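# Werkus sets its budget for a second kitchen robot table

26 July 2026

The shared workshop at Werkus has spent most of the summer talking about money, and this week the talking finally turned into a plan. The board has agreed to put aside funds for a second robot table, to be ordered in October if the quotes hold, and to spread the cost over 3 budget years so that the woodshop and the print room don't have to go without. It's a cautious plan, and a friendly one too, given how many people had hoped to see their own wish list at the top of the page.

Anyone who has come through the back hall lately will know what the kitchen table work looks like. The arm moves among plates, bowls and play food, and the people running it keep careful notes on reach, grip and how the layout of the table affects both.
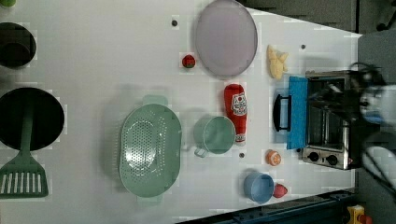 The board's first question was whether to buy or to lease, and it took up most of two long evenings. Leasing would have been easier on this year's accounts, but the terms on offer ran longer than anyone was comfortable with, and the insurance came on top. Buying won in the end, with a trade-in clause that Werkus hopes to get in writing before any deposit goes out. Two suppliers, Trolel and Kanaujia, have been asked to quote on the same list of parts, right down to the table mounts and the emergency stop.

That list is longer than you might expect! An arm is the part everyone pictures, but there are grippers, spare fingers, cables, a sturdy table, lighting and a service visit to think of, and the small things have a way of adding up. The working group has set aside 310 dollars for play food and dishes alone, which raised a few eyebrows until somebody passed around the prices for sets that hold their shape under a firm grip.

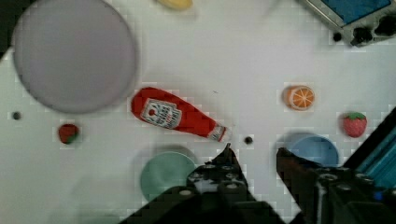
*Ketchup bottle, plate, bowl and fruit on the kitchen table at Werkus, with the gripper fingers at the bottom edge.*

Space is the other half of the story. A second table needs about 40 square feet once you leave room to walk behind it, and the only corner that fits is the one where the folding chairs have lived for as long as most members can remember. The chairs will move to the upstairs landing, and a new power outlet will go in before the table does – the electrician's estimate is already in the folder, along with the floor plan and a very patient set of notes on which door is wide enough for delivery.

Training has its own line in the budget, and a generous one. Under the present draft, every new operator would get 2 paid sessions before working alone, and the same offer would be open to members who only want to help set up the objects and keep the logs. 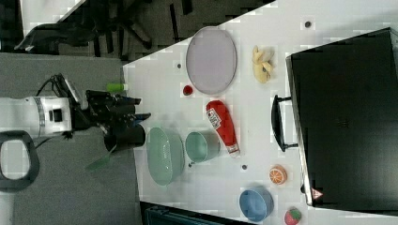 Maintenance was the point where the draft changed most. An early version left it at whatever remained after the purchase, and several members felt, quite reasonably, that this was asking for trouble in the second year. The new version keeps a separate repair fund that can't be borrowed from, and it asks both suppliers to state how long they'll stock gripper parts. Kanaujia has answered already. Trolel's reply is expected with its full quote.

The board also wants the two tables to match as closely as possible, with the same height and the same surface, so that a layout worked out at one can be laid out again at the other without a lot of measuring and muttering.
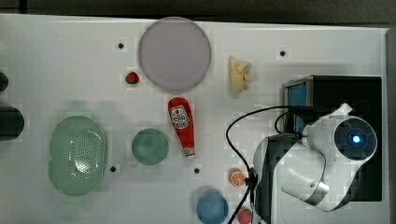 Bason, writing in reply to the draft, was glad to see the repair fund but asked the board to think again about the timing, saying that an October order would land right when the heating bill does and that "a table that comes in spring is still a table." The letter also offered a hand with moving the chairs, whichever month is chosen.

The board will take up the timing once both quotes are in. Copies of the draft budget are at the front desk, and written comments can be left in the tray beside them.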